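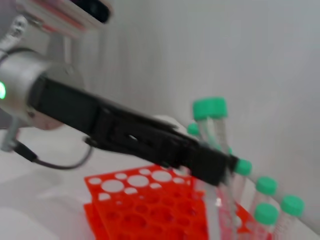 Ernstead Historical Society, Records and Imaging Workshop

August, opened 9:40 a.m.

Plutville freight ledgers, box 3. Scanned 200 pages at 400 dpi before lunch. Gutter shadow still bad on the tight bindings; lowered the left cradle and redid the last 4 openings.

The stage line entries run out in the spring, then pick up again in a second hand. Same ink color, different numeral 7. Honeylyn Lumbao reads the new clerk as Bajpai, but the initial is blotted. Leave it as "clerk B" in the index until we find a signed page.

Page 715 is bound in upside down. Scanned as found, rotated copy saved alongside. Do not renumber.

Freight weights: the teamsters' column does not match the depot column for flour and nails. Depot is higher every time by almost a tenth. Could be tare. Madhu Katiyar to check against the Cesudeck mine receipts.

Two loose receipts between the rear boards, foldered separately.

To do: clean platen, reshoot color target, order more blotter.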